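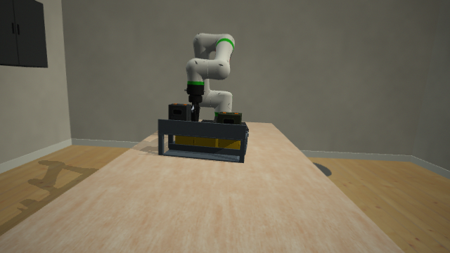
助成金の残額は、年度内に使い切れる見込みですか。
使い切れる見込みです。未執行分は製本費と郵送費に充てる予定で、三月末までに支払いを終えます。

町史資料整理事業 中間報告
2018年10月26日
報告者 横山貞夫

1 進み具合
旧役場の書庫から移した古文書と帳簿のうち、目録に載せたものは484点になりました。前回の報告の時点では村ごとの箱に入ったままで、年代も分かれていませんでした。現在は年代順に並べ直し、中性紙の封筒に入れてあります。封筒の表には鉛筆で番号と表題を書いています。
検地帳と年貢関係は一通り終わりました。残っているのは明治以降の学校関係と、水利組合の議事録です。議事録は綴じ紐が切れているものが多く、順番を確かめながら進めるため、一冊に数日かかることがあります。

2 翻刻
水論(用水をめぐる争い)に関する文書9通の翻刻を終えました。このうち天保年間の一通は虫損がひどく、下半分は前後の文書から補って読んだ箇所があります。補った字は括弧に入れ、注を付けました。校正は二回行い、地名の読みは地元の方に確認していただきました。「上之堰」は当初「うえのせき」としていましたが、地元では「かみのい」と呼ぶとのことで、索引も直してあります。

3 目録の公開
目録データは検索システム「Hirkero」に入力しています。旧字と新字のどちらでも引けるように設定しましたが、異体字の一部がまだ引っかかりません。業者のDurnisettiに修正を依頼し、十一月中に直るとの返事をもらっています。公開は修正の確認後とします。
英文の概要は、ファーガル・マルケイ氏に翻訳をお願いしました。初稿は届いており、年号の表記について一度やり取りをしました。西暦を先に書き、元号を括弧で添える形にそろえます。

4 冊子
資料集の印刷部数は610部です。町内の学校と図書館への配布分を先に取り、残りを希望者に送ります。表紙の紙は当初の案より一段薄いものに変えました。本文の組みは変わりません。口絵に村絵図を折り込みで入れる案は、折り加工の見積もりが高かったため見送り、見開きに縮小して載せます。縮小すると小字の名が読みにくくなるので、別に一覧表を付けます。

5 遅れている点
聞き取り調査は予定の5回のうち、まだ終わっていない回があります。稲刈りの時期と重なり、日程を先へ延ばしました。録音の文字起こしも同じだけ遅れます。聞き取りの内容は資料集の巻末に載せる予定でしたが、間に合わない分は次年度の会報に回したいと考えています。この変更について、財団のご了承をいただければ幸いです。

6 今後の予定
年内に学校関係の目録を終え、年明けから索引の最終確認に入ります。印刷所への入稿は一月末、納品は三月の初めです。収支の明細は別紙のとおりで、領収書の写しは最終報告に添えて提出します。

当サイトではCookieを使用しています。閲覧を続けると、Cookieの使用に同意したものとみなされます。 同意する　詳細を見る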